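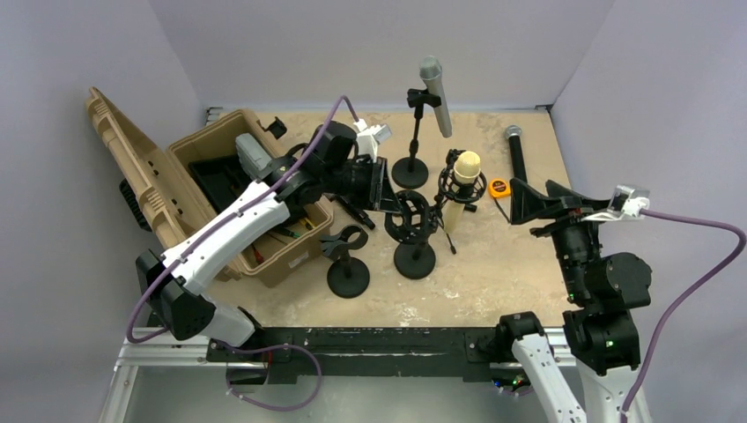

Drevedport Sound Hire is seeking a casual equipment preparation technician for its Lirville store. The position covers inspection, adjustment, labelling and packing of desktop microphone stands, clips and small hand tools before dispatch to community halls, schools and conference venues. Stock is prepared at the bench in mixed sets: several black stands of different kinds, a handheld microphone in its clip, and an open tan hard case with the tools stored inside. The technician is responsible for the set from the time it reaches the bench until the case is latched and signed out.

Reading time: 2 minutes

Reference: 585
Reports to: Mirko Tedesco, Stores Supervisor
Hours: 20 per week, daytime
Applications close: Jun 29, 2018

Duties

Check height collars for slip and tighten where required. Check clip threads and replace worn adaptors. Clean stand bases and rubber feet. Test handheld and pencil microphones for continuity and report faults on the yellow job sheet. Return screwdrivers and cutters to the correct compartment of the case. Faulty items are tagged and shelved in the repair bay; they are not to be returned to hire stock without a supervisor's initials.

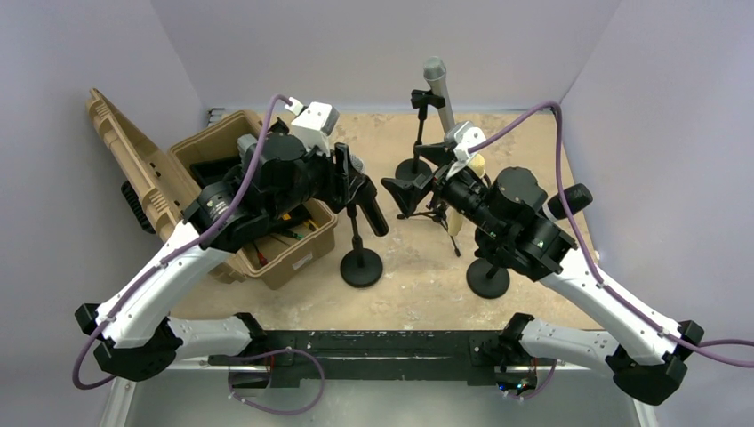
Tool case, open at the workbench.

Cases are packed to the Ocampo schedule, a printed list kept at each bench. The schedule sets the order of packing and the position of each item. Substitutions must be written on the list before the case is closed. Experience with the Guko stock program is useful but training will be provided.

Selection criteria

Essential: competent use of hand tools; ability to identify common microphone clips and thread sizes; legible handwriting; ability to lift 20 kg.

Desirable: basic soldering; current driver's licence; previous work in theatre, broadcast or equipment hire.

Bench work involves a mixture of stand types.

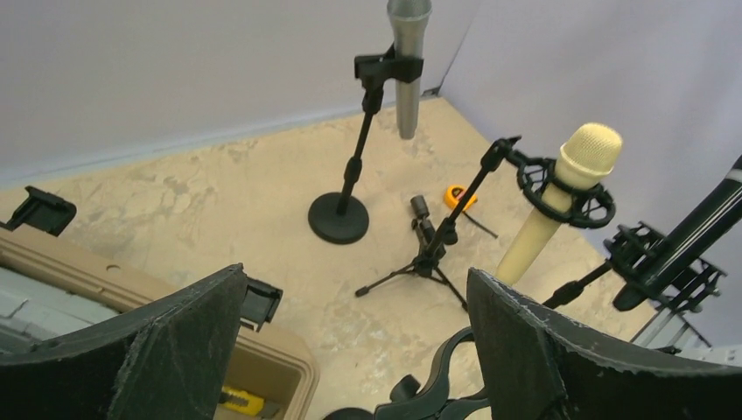 Weighted bases and folding tripods are checked by separate procedures, and applicants should be familiar with both. Boom arms and full-height floor stands are handled by the warehouse team and do not form part of this role.

Applicants who pass the initial review will complete a practical exercise of 85 minutes at the Lirville store. Tools are supplied. Enclosed footwear is compulsory.

To apply, send a résumé and the names of 2 referees to Todor Omerović, Operations Manager, quoting the reference above. Late applications will not be considered. Applicants must have the right to work in Australia.

Contact | © Drevedport Sound Hire | Back to top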